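Review: Clasis Awards Entry Manager

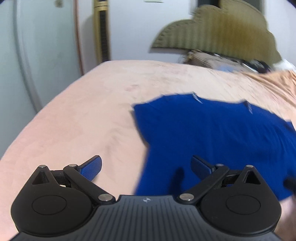
Agencies that enter more than a handful of creative competitions each year face a recurring administrative burden. Every show has its own categories, deadlines, word limits and credit forms, and the work usually falls to a small team already occupied with new business. Clasis, published by Fosside, is intended to bring that work into one place.

Our review covered a full entry season at a mid-sized agency, during which 235 entries were prepared for eight shows. Set-up took two days. Campaign details are stored once and then adapted to each show's form, and the system warns users when a written summary exceeds the limit. Credit lists were the strongest feature. Changes to a job title or a spelling carried through to every open entry, and client approval could be recorded against each version.

The budget section is less complete. Late fees must be typed in by hand, and totals in more than one currency are not combined. Case films larger than 808 MB were refused without a clear message – a fault Fosside has acknowledged and expects to correct.

Two competing products were considered. Kobzar offers better reporting but limits each account to 50 active entries. Nunovden costs less, although it lacks an approval record.

A license for Clasis is $80 per user per month, with a discount for annual payment. It is recommended for agencies submitting around 100 entries or more. Smaller firms will probably find that a shared calendar and a well-kept spreadsheet remain sufficient.

Reviewed 4/24/22, version 3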